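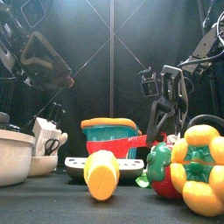

From: Sunita Kandpal
To: Brancombe play kitchen list
Date: Feb 2, 2026
Subject: Re: sorting the play kitchen stuff

Hi all,

Akash Prajapati wrote:
> Does the toy food really need its own basket? I'd just throw it all in
> the big bowl with the scissors and whatever else. Also, are we keeping
> the red thing with the long handle?

Please, no scissors in with the food! They can stay over by the knife block. I was thinking the teal basket with the orange rim for the play food, since you can see through the holes a bit, and the big beige bowl for anything we can't decide on. I tried that at the Ludesov sale in August and had 300 pieces put away before lunch (okay, I skipped lunch).

And yes, I want to keep the red one. I love that handle. 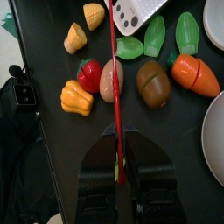
Corn, green leaves and that egg-shaped one, still to be sorted

I'd keep the corn together and put the leafy tops in a bag of their own, they slide under everything. If anybody has zip bags left from the Drelton order, I could use 100 of the small ones. Akash, didn't you have a box of them?

One more thing, the white gadget with the round gray buttons, does it go with the food or with the odds and ends? I'd say odds and ends but I'm easy.

Sunita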